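Home | Notebook | Projects | Stores | Search

August 7, 2026
Sastdale workshop, enclosure work for the Udus sensor units

Continued from the December batch. Same plastic project boxes, grey, open top, corner posts moulded in. The Erko boxes are a little softer than the Michailidis ones and the drill grabs on breakthrough, so speed stays low and the back face gets a scrap block.

1. Marking out
Cable entry centred on the short axis, 15 mm up from the floor of the box. Any lower and the nut fouls the radius inside. Masking tape on the outside face, pencil over the tape, centre punch by hand pressure only. No hammer on this plastic.

2. Drilling
Pilot at 4 mm, then open out to 9 mm. Cordless drill on the low gear. Deburred with a countersink turned in the fingers. Two of the Erko boxes showed whitening around the hole. Acceptable, as the gland flange covers it. Swarf had packed into the corner posts and needed a brush; compressed air only moved it to the next post.

3. Cable
Cut to 200 mm, outer sheath stripped back far enough to reach the terminal block without tension. Thin cable only. The heavier stock left over from December does not seal in this gland and should go back to stores. Feed the cable in before the board is fitted, leave the lid off, and check that nothing crosses the corner posts where the lid screws bite.

Box on the bench with the cable run in, drill lying behind the right-hand gripper.
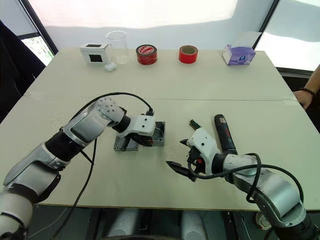 4. Still to do
Pull test on the glands after the weekend. Lid gasket: the Michailidis strip is too thick at the corners, try a mitred joint. Colour of the replacement glands does not match the boxes, query with Erko before ordering more. Second drill battery is not holding charge, label it and take it off the shelf.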